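Stindex Soft Finger Set: Two Months on a Pair of Arms

Posted May 2024

We run two small tabletop arms, one on each end of a white table, and since we bought them they had worn the hard parallel jaws that came in the box. The jaws are fine for blocks and bolts. They are not fine for paper cups. In February I ordered two pairs of the Stindex soft fingers, the blue ones with the open lattice, and put them on both arms. This is a review of those fingers, with a few notes on the Jibrin wrist camera, which I bought in the same order, and on the Jimine controller that runs everything.

What comes in the bag

Each pair is two fingers, two mounting plates, a bag of screws and a folded sheet with a drawing on it. The drawing shows the wrong plate for our grippers. The right plate was in the bag, so I only lost time over it, but I did mount one finger backward before I noticed. If the flat face is on the outside, take it off and start over.

The screws go into brass inserts. Go easy on them. I stripped one insert on the second evening and had to heat it out with a soldering iron and press in a new one. Stindex sells spare inserts, but I used some I had in a drawer.

Fitting all four fingers took me an evening. After that you need to redo the closing limits in the controller, because the soft fingers meet at a different point than the hard jaws did. On the Jimine this is one screen with two sliders and a save button. The save button does not tell you that it has saved. Restart the controller and check.

How they grip

The idea behind this shape is old and a lot of companies make a version. You push on the flat side of the finger and, instead of bending away, it curls around whatever is pushing on it. A round object gets held along a curve and the load is spread out. With hard jaws you get two thin lines of contact, and on a paper cup those lines turn into dents.

I set up three kinds of job. The first was picking up a full or empty drink can from the side and moving it across the table. The second was taking a paper cup near the rim and setting it down somewhere else. The third was moving a cup with a small glass ball in the bottom, which I used as a cheap test of how smooth the motion was. If the ball clatters around, the arm is jerking.

Cans were easy. The lattice finger wraps well on a cylinder of that size and I could leave the force setting at 40 out of 100 for all of them. A full can did sag a little at that setting when the arm moved fast. Going up to half scale fixed it and did not mark the can.

Cups took longer. The fingers are wider than the hard jaws, so they need more room on both sides, and if two cups stand close together the outer edge of a finger will shove the neighbor. I ended up adding a short pause before closing so the arm could settle. I also learned to bring the fingers in level. If one side comes in lower than the other, the cup tips before it is held. 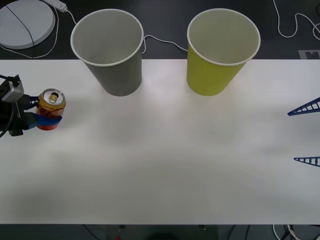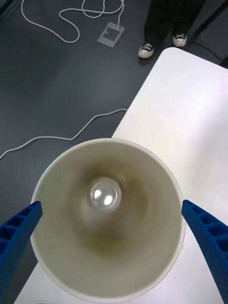
Boris Bošković wrote in to say that he has the same fingers on a single arm and would not run cups at the rim at all. He takes them at the middle of the wall, with the wrist turned so the palm faces sideways, and he says his drop rate went down as soon as he made the change. The rim is stiffer, he agrees, but a lattice finger has its weakest part at the tip, and the tip is what you are using when you come from the top. He also asked whether I had tried the Tister sleeves, which slip over the last part of the finger and add grip.

I had not, so I bought a set and held this review back until I had used them.

He is right about the tips. When you close from the top and only the ends of the fingers touch the cup, you get very little of the curling effect, and the hold is closer to what you would get from a plain rubber pad. Coming in from the side uses more of the finger and feels a good deal more solid. The trade is space. A side approach needs a clear lane on the table, and with two arms working toward the middle, the lanes cross. I now use the side approach for cans and for any cup that stands apart, and I still come from the top when things are close together.

The Tister sleeves are a mixed result. They do grip better on smooth cans. On paper they grip too well, and the cup sometimes hangs on to one finger when the gripper opens. I put that down to the rubber being new and left them on for a week, but it stayed the same. They came off again. For metal and plastic only, I would keep them.

The ball test

With the hard jaws I had never gotten a cup across the table without hearing the ball knock against the wall. With the soft fingers I can, if I keep the speed low. Part of that is the fingers soaking up small shakes, and part of it is that I spent more time on the motion settings than I had before. I can't separate the two, and I would be careful with any seller who says they can.

There is a cost. The fingers have some sway in them. When the arm stops, the cup goes on moving for a moment, and if you open the gripper during that moment the cup lands crooked. I added a wait of 900 milliseconds before release. That sounds like a lot and it does slow things down, but shorter waits gave me cups that rocked when they were let go. A heavier object may need longer.

The Jibrin camera

The wrist camera sits far enough back to see both fingertips and what is between them. For work with cups this matters more than I thought it would. A camera looking across the table will show you that the gripper is at the cup, but it won't show you whether the fingers are even on both sides or what is at the bottom. From the wrist, looking down, you get both of those at a glance.

The picture is wide, with a lot of floor in it when the arm works near a table edge. If you are training anything on the images you may want to crop. I leave them as they are and have not had trouble from it, though I did go through and tape down some of the darker cables on the table side after one of them ended up under an arm base.

Exposure is the weak point. The white table pushes the camera to go dark, then the arm swings out past the edge, the view fills with dark floor, and the picture brightens again with a short lag. There is a setting to lock it. It is in the Jibrin utility under a tab called Advanced, and it goes back to automatic every time the camera loses power. I have written to ask about that and have not heard back.

The cable is stiff. Leave a proper loop between the camera and the first clamp or it will pull on the connector when the wrist turns all the way over. I would have liked a right-angle plug.

The controller

I won't go deep into the Jimine, as it has been out for a while and there are longer reviews of it. It handles both arms from one box, and the force scale is simple to use once you accept that the numbers don't stand for any unit. They are not the same from arm to arm either. Our left arm at 40 grips harder than the right arm at 40, and I had to find a separate number for each. Write them on tape and stick it to the base.

The one feature I use all the time is the hold check. After the gripper closes, the controller compares how far the fingers traveled with how far they would go with nothing between them. With hard jaws this works on almost anything. With soft fingers a paper cup gives, the fingers give too, and the check reports an empty grip when the cup is being held perfectly well. Lower the threshold in small steps until the false alarms stop. Mine is set so low now that I don't fully trust it with thin objects, and for those I look at the wrist camera.

Wear

After two months of regular use, the fingers on the left arm have a white stress line near the base of one rib. It hasn't grown since I first saw it. The right arm's fingers look new apart from scuffs. The blue plastic picks up a gray film from the drink cans, and it wipes off with water and dish soap. Don't use alcohol on them. The sheet warns about it, and a spare I tested went chalky overnight.

Things I like

They hold cans and paper cups without marking them.
Fitting is simple once you have the right plate.
A single finger can be replaced without buying a pair.

Things I don't

The drawing in the bag is wrong for our gripper.
The tips are weak on a straight-down grasp.
Sway at the end of a move costs time.
The brass inserts strip too easily.

Who should buy them

If your arms spend the day on square, rigid parts, keep the hard jaws. They are faster and they hold a position better. If you handle cups, cans, fruit or anything else with a curve and some give, the Stindex fingers are worth the money, and I would buy them again. Get one spare finger and a few spare inserts in the same order, as shipping on small parts costs nearly as much as the parts.

The Jibrin camera I would buy again too, with less enthusiasm, and I'll add a note to this page if they fix the exposure lock. The Tister sleeves are in the drawer with the leftover inserts.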